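Teaching by Hand, and Who Pays for the Hands

Last month I said I would go and look at one of these hand-teaching setups before I complained about them again. I went on a Tuesday. I am going to complain about them again, but with better notes.

For those who skipped the October issue: Carnico has been running a small program out of the old Gundberg building, and the pitch is simple. A person holds a gripper with a camera on it, does a chore the normal way, and the recordings go to train an arm that will later do the same chore by itself. There is no programming and no robot needed during the recording. The slides say "anyone can teach." The software underneath comes from Virance, and the slides say less about that.

I got to try it. You squeeze, the fingers close, you move the thing, you let go. It took me a few minutes to stop banging the tips into the table and a good deal longer to stop moving my wrist in ways an arm could never copy. That second part is the real skill. My first dozen recordings were marked as rejects, politely, by a man who had obviously marked a lot of rejects. You learn to slow down and come in from the same height, and you learn not to fix a bad grab with your other hand, which is what any sane person would do. By the end of an hour I was doing the chore in a way I had never done it in my life.

That is my first objection. We keep being told the robot learns how people work. What it gets is how people work after they have been trained to work like a robot. Maybe that's fine. It should be on the slides.

My second is wear. The padding on the gripper jaws is gray, fuzzy stuff, and it frays at the edges. It's a small thing until you think about what the recordings are supposed to be: a record of how hard to squeeze and when something slips. A fresh pad and a tattered one don't grip alike. I asked how often the pads get changed and was told "when they need it." I asked who decides that and got a shrug.
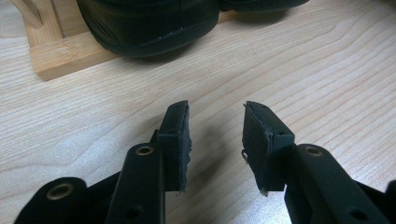
Rizwan Munshi wrote in after the last issue to say I was being unfair about exactly this sort of thing, and that a little mess in the tools is good for the training. If every recording is made with a perfect pad, he argues, the arm falls apart the first week it meets a worn one. He would sooner have 2000 sloppy recordings from 30 different people than a tidy set from one expert, and he says the old way, driving an arm by remote control from a chair, was so slow and so tiring that most shops gave up before they had enough data to learn anything. He also says I have never liked anything with a battery in it.

The last point I will let stand. On the remote control he is right, and I should have said so in October. I sat in the chair too. Steering a full arm through a pair of handles is miserable work, there's a lag you feel in your teeth, and the hand gripper beats it for speed by a mile. Where we part is on variety. Mess helps if you know what the mess is. If somebody wrote down which pad was on which gripper for which recording, fine, call it variety. I looked for that log. There was a spreadsheet with 630 rows and a column headed "condition," and most of the column was blank.

Then there is the number everybody quotes, the 70 percent. Carnico says the trained arm finishes its task 70 percent of the time. I asked what happens on the other tries and whether a person has to stand there. A person has to stand there. So for now the chore that took one worker takes one worker and an arm, plus whoever made the recordings, who by the way are paid by the hour and not by the recording. I was glad to hear that last bit and I hope it stays so.

None of this makes it a fraud. The people I met were straight with me, the tool is clever, and I can see it being useful for dull, fixed jobs where a dropped item costs you nothing. I would not sign a lease on it. The folks at Mollah are apparently thinking about doing just that, and if anyone there reads this, ask for three things before you put pen to paper: the rejects as well as the keepers, the pad log, and an afternoon with the arm when the Virance engineer is out of the building.

Letters on this are welcome at the usual address. Please keep them shorter than Rizwan's.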